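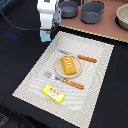
Abbasi Rainfall Diaries: Transcribed Daily Observations from the Wakport District
Data card and README, release 3

Summary

The Abbasi Rainfall Diaries are a set of handwritten farm and station notebooks held by the Wakport District Archive. This release contains transcriptions of 158 notebooks, with one row per daily entry. Most entries record a rainfall total and a short remark on wind, frost, creek level or stock. The original notebooks are not distributed with the data and may be consulted in the reading room by appointment.

The release replaces release 2 in full. Users holding earlier copies should not merge the two, as the entry identifiers have been reissued.

Contents of the release

diaries.csv - one row per notebook, with the property name, the keeper's name where known, and the condition of the volume
entries.csv - one row per daily entry
remarks.csv - the text of the remarks, linked to entries.csv by entry_id
units.txt - conversion notes for each notebook
changes.txt - corrections made after release 2

All files are encoded in UTF-8. Fields are separated by commas and text fields are enclosed in double quotation marks.

Fields in entries.csv

entry_id: a unique identifier, stable from this release onward
diary_id: links to diaries.csv
obs_date: the date written by the keeper, normalised to year, month and day
rain_raw: the figure exactly as written, including fractions
rain_mm: the converted total in millimetres
quality: a single-letter code, described under Quality codes
page: the page or leaf number, supplied by the archive where the volume is unnumbered

Quality codes

A - clearly legible and unambiguous
B - legible, with one digit or the decimal point inferred from neighbouring entries
C - accumulated total covering more than one day
D - doubtful; retained for completeness

Records coded D should be excluded from any calculation of monthly or annual totals. Records coded C may be used in monthly totals but are not suitable for the study of daily extremes. A blank rain_raw field indicates that the keeper made an entry without a figure. It must not be read as zero. Zero appears only where the keeper wrote "nil", "0" or "none".

Transcription

Each notebook was transcribed twice, by different readers working from scanned pages. Differences were resolved by Boonmee Boonyarit, who also prepared the notes in units.txt. Spelling in the remarks has been kept as written, including local names for creeks and paddocks. Illegible words are shown as [illeg.] and editorial additions are placed in square brackets.

Six notebooks from the Starnari property were damaged by water before they reached the archive. The surviving leaves have been transcribed, and the missing leaves are listed in diaries.csv.
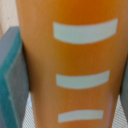 Which hour does a daily total refer to?

The usual practice in the district was to read the gauge at 9 a.m. and enter the figure against that day, so a total normally covers the 24 hours ending at that time. The keeper at Lula read the gauge at dusk. Entries from Lula carry a note to this effect in units.txt and have not been shifted.

Known limitations

Gauge type and exposure are recorded for only 19 of the notebooks. Several gauges were moved when a homestead was rebuilt or a shed extended, and the diaries seldom mention it. The archive has made no adjustment for such moves.

Coverage is uneven by season. Entries thin out during shearing and harvest, and a run of missing days should not be taken as a dry spell.

Access and conditions of use

The data may be used for research, teaching and private study. Republication of the full remarks requires written permission from the archive, as some passages refer to families still living in the district. Users are asked to cite the collection by its full title and release number.

Corrections

Suggested corrections should quote the entry_id and be addressed to Chaiwat Chareonsuk, Collections Data, Wakport District Archive. Accepted corrections are added to changes.txt each September. The reading room is closed on Tuesday.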